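핸드 그리퍼 도입 예산 정리 중. 2월 발주 전에 기준부터 적어 둠. 숫자는 우리 팀 기준이라 그대로 쓰지 말 것.

1/ 전제. 대상 작업은 소형 고리류 정리. 팔찌, 머리끈, 뱅글을 상자에서 꺼내고 다시 넣는 것. 산업용 피킹 견적을 그대로 가져오면 가반하중에 돈을 쓰게 되는데, 이 작업에서 무게는 변수가 안 됨. 돈은 손끝 패드와 케이블 쪽으로 가야 함.

2/ 견적은 두 군데서 받음. Skulomier는 본체와 패드를 묶어서 팔고 Nundside는 전부 개별 품목. 본체 단가만 보면 Nundside가 싼데, 패드와 브래킷을 더하면 세트당 186만 원으로 사실상 같아짐. 비교표는 반드시 "바로 쓸 수 있는 상태" 기준으로 만들 것.

3/ 수량은 5세트로 잡음. 운용 4, 예비 1. 예비를 0으로 두면 힌지 하나 나갔을 때 그날 일정이 통째로 밀림.

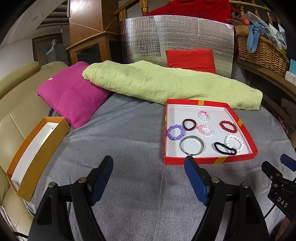

상자 뚜껑에 담긴 팔찌와 머리끈. 손가락 안쪽 파란 패드가 소모품 항목.

4/ 패드는 20조 단위로만 주문 가능. 처음엔 과하다고 봤는데 한 조가 손가락 2개분이라 5세트에 나누면 세트당 네 조. 분기 하나 버틸지는 구슬 표면에 달렸다고 봄. 패드를 본체 예산에 넣으면 다음 분기에 재신청 근거가 없어지니 소모품 계정으로 분리.

5/ 피삭재, 그러니까 집을 물건도 예산임. 빠뜨리는 팀이 많음. 같은 고리라도 탄성끈은 눌리고 뱅글은 안 눌림. 재질별로 최소 한 종씩, 분실분 포함해서 잡을 것. 금액은 작지만 결재선이 달라서 늦게 올리면 본체보다 늦게 도착함.

6/ Gandholm 쪽 보관함은 보류. 칸막이형이라 보기엔 좋은데 벽이 높아서 손가락 진입각이 안 나옴. 얕은 상자로 충분하고 값도 비교가 안 됨. 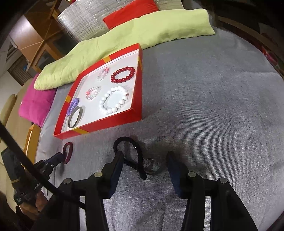 7/ 세트 수를 정할 때 제일 많이 틀리는 게 동시 사용 조건. 한 자리에 그리퍼 하나로 계산하면 단가표는 예쁘게 나오는데 실제 배치와 안 맞음. 고동색 밴드에 한 대가 가 있고 검은 끈과 은색 고리 앞에 큰 쪽이 벌리고 들어오면, 작업면 하나에 이미 두 대. 굵은 케이블도 그 사이를 지나감. 그래서 케이블은 길이보다 인출 방향을 먼저 정하고, 고정 클립은 세트별로 따로 계상함.

8/ 남은 것: Skulomier 납기 회신(수요일), 패드 경도 선택지, 수리비를 유지보수 계약으로 갈지 건별로 갈지. 건별이면 예비 세트 논리가 더 강해짐. 회신 오면 이어서 씀.

분류: 장비·구매 > 로봇/자동화

댓글
Jade Dufour: 패드 20조면 보관 기한도 확인하세요. 저희는 고무가 먼저 굳었습니다.
Jankauskaitė: 수리 왕복 운송비는 견적에 포함인가요? 저희는 별도였어요.
고리수집: 5번 결재선 얘기 공감. 머리끈 사는 데 3주 걸림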